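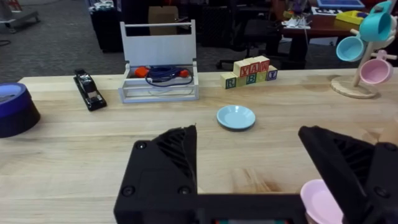 Wrist camera view on the cup and plate task, mug tree on the right.

Hi Lilian,

January update on the teaching-by-hand work, and it's a good one! We set ourselves 600 remote-control demos for the month and finished with 737, mostly thanks to the Hong controllers (lighter on the wrists, so people stay on longer before they start getting sloppy). I did a good chunk of the mug tree runs myself and I still find the pegs harder than anything else we do. You really have to creep in with those little handles.

Of the total, 300 are table setting. We shuffle the dishes between runs and whoever is driving picks their own path, because the Stenance model was copying one person's habits a bit too faithfully last fall. My wide swing to the left was in everything!

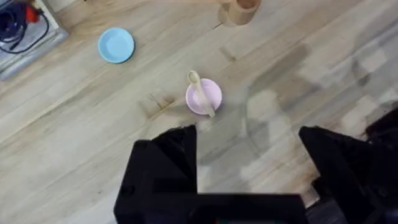
Table setting, with the spoon across the pink bowl and the blue saucer behind.

The spoon is where I'd like to spend February. Drivers tend to pause right before they close the fingers, and the model learns the pause too, so it hovers. I'm trimming those by hand for now, 10 at a time, which is slow going. Prendberg has a script that might do it for us and I'm waiting to hear back.

Money is on track. The one thing I'd ask for is a second pair of controllers, so two of us can trade off without redoing the setup. I'll send the quote Monday.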